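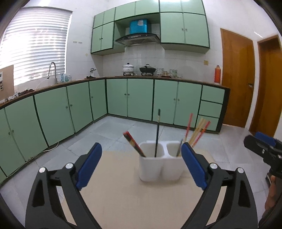
Fig. 1. Two-cup utensil holder on the table, chopsticks to either side. Green base units behind.

Domestic Storage, Unit 2: Things That Stand Up in Pots

Carried over from last time: the Brouwer reading on drawers. Those who skipped it may go on believing that a drawer is a tidy place. The rest of us move on to the worktop.

2.1 Open storage
An open holder is the cheapest form of storage after the floor. It has no lid, no runners and no opinion about what goes in it. Look at the holder in Fig. 1: white plastic, two joined cups, and chopsticks in both of them. Red, black and tan in the left cup, pale wood and red in the right, with a grey metallic handle for company. Two compartments suggest a system. Whether a household has one is a separate question, and one for your written work.

2.2 The lean
Anything long in a wide cup will lean. Chopsticks lean outwards and fan, which looks generous and takes up more air than you'd planned for. The Marnemier method (handout 1, back page) says to fill a cup until the contents hold each other upright. My own view is that this is how people end up owning 40 chopsticks. A narrower cup does the same job with less shopping.

2.3 Pairs
Chopsticks are a special case, being useless in odd numbers. Sorting by colour is quick and survives most washing-up. Sorting by length is better for eating and worse for morale. Tie the pairs with a band if you must, but you will be taking that band off at every meal, and by January it will be in the drawer with the others.

2.4 Where it stands
On the table, the holder is in reach of everyone sitting down. On the worktop, it is in reach of the cook. Behind a cupboard door, it is in reach of whoever remembers it. The Luvosside kitchen plan, which we'll mark up in class, puts it next to the hob - please have your objections ready.

For the seminar
Bring one holder from home, as it stands, contents included. Do not tidy it first. I can tell.
Write a page on what is in it and when each item was last used. Guessing is allowed if you say so.
Read Gorkex, pages 23 to 30, on drainage holes. It is drier than it sounds.

Room opens at 2. Teaspoons are next, and we may need the longer table.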